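Budgeting for a small arm: what wears out, and how much should we set aside?

Asked by Estrella Varela

Hi all! I run the bench side of a little repair shop and we're finally planning to buy a robot arm for picking up hand tools and sorting them into kits. The arm itself is quoted and I've made my peace with that number. What worries me is everything around it. Our seller, Predley, gave us a line for "consumables" of $600 a year and couldn't tell me what was in it. Is that sensible? And do I need a proper table, or can I start on whatever flat thing I've got? We'd like to order in July, if that matters.

Gumaro Ocampo

Depends on the arm. Ask for an itemized quote.

Tipene Paewai

Welcome, Estrella, and good for you for asking before you sign anything (I did it the other way round, and my wife still brings it up!). I'd keep the $600 but split it up yourself. Put fingers first. We budget for 3 pairs a year, and I'd want one spare pair in the drawer on the day the arm arrives, so get the price and the lead time in writing. Edges chip, and you don't want to be waiting on a parcel with the whole bench stopped.

For the table, please don't spend big at the start. A plain white sheet shows your tools up nicely and you can swap it when it gets too marked. Buy a few at once, they're cheap. Have a look at the fingers and the surface in these, since that's the kind of wear I'd be putting money aside for:
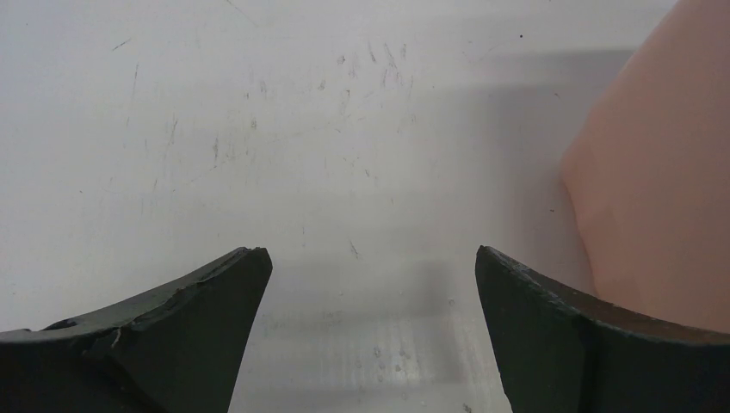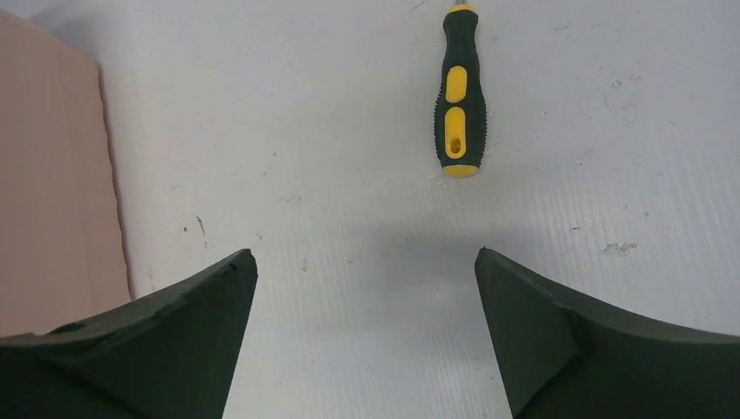

What I'd ask Predley before July

Are the fingers sold in pairs or only as a full gripper? Can you fit them yourself? How wide do they open, and will that clear your fattest screwdriver handle? Does the warranty cover the gripper or just the arm? Ours ran 5 months on one and much longer on the other, and I only found that out when I rang up. Let us know what they say!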